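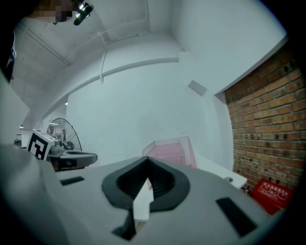 What was the grant money spent on between January and April?

Most of it went on people's time for showing the tasks by hand, and the rest on spare parts, storage and one extra pair of hand-held grippers.

Progress report to the Branero fund, second period
Prepared by Jadwiga Bielecka, Plarberg

Demonstrations
We promised 3000 demonstrations by the end of April and have 2980 that passed checking. A further 109 were thrown out, nearly all of them from the first fortnight, when people moved too fast and the position tracking dropped out. Bogumił Grabowska now goes through each day's work the next morning, so a bad habit is caught before it spreads.

The tasks are the ones agreed in the plan: opening and closing a lidded box, passing an item from one hand to the other, and sorting small parts into trays. The passing task is the slowest to teach. New people need two sessions before their work is steady enough to keep.

Remote control
Remote control of the arm at the Prestbridge site is behind. The delay on the line made people wait after every move, and the arm learned the waiting as well. Aurélien Delaunay has collected 145 remote runs but we do not plan to train on them yet. We would like to move the remaining hours for this part to hand demonstration - please let us know if that needs a formal change.

Training
The first model was trained on the box task only. It closes the lid well and is poor at opening it, mostly when the box sits at an angle. Marianna Kaczmarczyk is adding more angled starts to the next batch.

Problems
Fingertips wear faster than we budgeted for. Kaczorowski has quoted for a second set and the order will go in next month.

Next period
Finish the last hand demonstrations, retrain on all three tasks, and test on the arm in June. The spending sheet is attached separately.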